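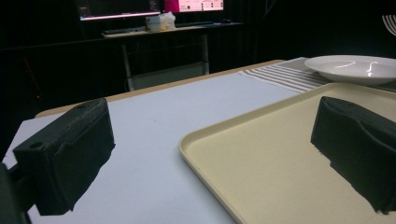
**Handling Cell Group, Burndale site**

Cell technician, gripper and table upkeep - one opening, starts June

We need one more pair of hands on the tray cell. Full time, on site at Burndale, day shift with the odd early start (6:30 when there's a changeover). You'd report to Karla Mendoza and work next to Tsz-kin Wei, who has been doing most of this alone since Adel Zaki moved over to the Turness line.

The cell is a two-finger gripper over a white-topped table. Trays, plates, placemats, that kind of thing. Dark textured fingers, one each side, screwed on. Sounds simple. Keeping it repeatable is the job.

### What you'd be doing

- Finger swaps. Pads wear, pads get greasy, pads come off square and go back on crooked. You pull the pair, check the screw holes for rounding, fit the new pair, set the gap, log it. Always as a pair, never one side.
- Gap check with the feeler set at start of shift and again after lunch. Write down the real number even if its ugly.
- Table wipe-down and table level. Specks on the white top bother the vision side more than you'd think.
- Setting out the items to the layout card. Tray angle matters, placemat under the plate, plate where the card says.
- Grip force runs after any swap. 251 closes on the test block, then a tray, then a plate. If the plate slips, stop and call Tsz-kin.
- Cable and mount check. Look for rub marks behind the fingers, where the body flexes on the way down to the tray.
- Bitari controller: restarts, backups before every update, reading the fault log. No programing needed on day one. Some by the fall.
- Spares shelf. Reorder finger pads from Fung when we're down to two pairs. Hok-lam Fung likes the part number in the subject line or it sits.

### Recent log, so you know what a normal stretch looks like

Cycle 1033 - left finger sitting low. Screw backed out half a turn. Retorqued, threadlock, fine.

Cycle 1780 - tray rim catching on the right finger coming down. Approach height raised 4 mm. Still catching now and then on the older trays. Open.

Cycle 2000 - scheduled pad change, both sides. New pads grabbed harder than the old ones so force had to come down a notch. Card updated.

After that - gap drifting over the course of a shift. We think warm-up. Could be the mount. You'd probably end up owning this one.

### What we want from you

A year or two of hands-on work with machines that move. Arms, packing lines, CNC loaders, printers, whatever - if you've lined something up, run it, found it off and lined it up again, apply. You should be OK with hex keys, calipers and a torque driver, and able to write a log entry the next person can read. Lockout training is a plus, we'll put you through it if you don't have it.

Lifting up to 40 lb. Standing a lot. The room is kept dim away from the table so if that bothers your eyes tell us, we can work something out with the desk side.

Not needed: a degree, a cover letter over half a page.

### Pay and hours

$745 per week to start, reviewed after three months. 40 hours, overtime paid at time and a half when we ask for it. Health and dental from the first of the month after you start. Boots and gloves provided. Parking is free but the lot behind Building 2 floods, use the front one.

### How to apply

Send a resume and a few lines on one machine you kept running - what broke, what you did, what you'd do differently. Mehwish Janjua is handling applications, ask for her at the Burndale front desk or drop the papers there before 4 pm. Put "tray cell" on the top sheet.

Interview is about an hour and a half, half of it at the cell. We'll hand you a finger set that's been put on wrong and ask you to sort it out. Bring closed-toe shoes. Talking out loud while you work is fine, so is asking us where the tools are.

Applications read as they come in. Internal people from Turness can apply too, tell your lead frist.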